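Projects > Illora Handling Trial > Reports to Funder > Second Report

Gripper comparison for small soft goods: second progress report
Prepared for the Pangilinan Fund by Gerardo Agbayani, Stornby Workshop

Dear Arnar,

Thank you for your patience with this one, and for the very kind note you sent after the first report. I read it out to everyone over lunch and it did us a lot of good. You asked for a bit more about the day-to-day work this time and a bit less about purchasing, so I have tried to oblige, though I'm afraid purchasing does creep back in toward the end.

When I last wrote, we had the hand-held gripper working and the arm still in its crate. The arm is now bolted down in the other room and has been moving since the beginning of November, but most of what I have to report comes from the hand-held tool, and I think that's the right way around. It lets a person do the picking with the same fingers the arm will use, with the camera looking out between them, and we find out very quickly which finger is a nuisance. A bad afternoon with the hand-held costs us an afternoon. A bad afternoon on the arm tends to cost us a bracket as well.

You will remember that the plan was to compare 2 finger sets: the molded rubber pair that came with the Semard kit, and our own flat pair with a fuzzy black facing. We had expected the rubber to win easily. It grips harder, it wipes clean, and it's what most people would reach for. On boxes and bottles it did win, and by a good margin. On the small soft things that the Illora sorting bench sends us (straps, key fobs, pouches, luggage tags) it has been much less convincing. The rubber catches on the edge of a strap before it has closed properly and pushes the whole item along the table, and then the person holding the tool starts chasing it, which the arm will not be clever enough to do.

The keychain has become our reference item for this. It has a bit of everything we find difficult in one small object: a leather loop that springs back, a metal clasp, and a ring that lies flat on the board. The target for each pick is the black tray farther back on the table, and a pick counts only when the item is inside the rim and the fingers are open again.
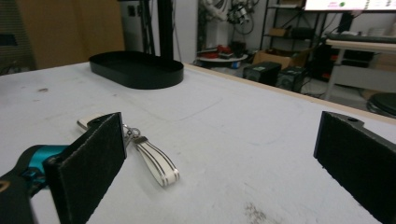

Fuzzy-faced fingers, fully open, with the keychain on the table and the tray behind.

We have now recorded 80 picks of the keychain with the fuzzy pair, and 18 of them failed. I'd like to be open about those. Most were failures on the ring, when the operator went for the metal and the facing simply slid off it. Picks on the leather went well from nearly every direction we tried. The rubber pair has not had its full set of runs yet, so please don't read a comparison into these numbers. I hope to have matching figures for you in the next report, done by the same people on the same board.

On the camera, I have less to say than I would like. The wide view is a real help when lining up, as both fingers and the tray can be in view together, and nobody who has tried it wants to go back to the narrow lens. The trouble is that a wide view takes in a great deal of the room as well as the table. Our workspace is a busy one, with shelving, cables and a monitor all in the background, and we don't yet know how much that matters to the software. Arnar, I know you raised this in the spring, and you were right to. We are going to record one batch with a plain screen standing behind the table and one without, and see whether the results differ before we spend anything on it.

The controller is the part that has gone slower than promised. The Semard unit reports finger position well enough, but it loses the signal when the fingers are held wide open for almost a minute, and we have had to restart it in the middle of sessions. Their support desk has been friendly and has sent us new firmware twice. The second version is better. I have asked for a loan unit so that we can rule out a fault in ours, and I'll let you know as soon as it arrives.

As for money, we are inside the budget for the period. The facing material costs very little and we cut it ourselves. I would like your permission to move the unspent travel line over to spare finger blanks, as we are getting through them faster than planned, mainly from drilling the mounting holes badly while we learned how to do it. A yes by email would be plenty.

Next on the list are the rubber pair runs, the background test, and the first keychain picks on the arm itself. You'd be very welcome to come and watch those. Mornings are best, any time after 9:30, and there is usually cake.

With warm thanks from all of us,

Gerardo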